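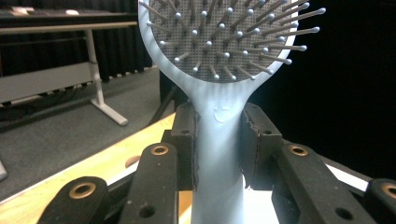
Thread: washing long hair in hard water
Nuria Marín
Oct 5, 2019

1/ Moved to Seltstead in January and my hair went dull within a month. The water is very hard here. Notes on what helped.

2/ Brush before you wash, ends first, then work up. A paddle brush with ball-tipped pins is fine for this. Less to untangle later.

3/ Shampoo on the scalp only. I use the plain Pandia one, 2 small amounts — the second lathers properly, the first never does.

4/ Vinegar rinse every other week. One spoonful in a big jug of water. The smell goes once it dries.

5/ Shower filter: I had the Endau for a season. Limescale on the tiles looked the same to me, so I stopped buying cartridges.

6/ Someone asked about swimming. Wet your hair under the tap first, then cap on. Will post about caps another time.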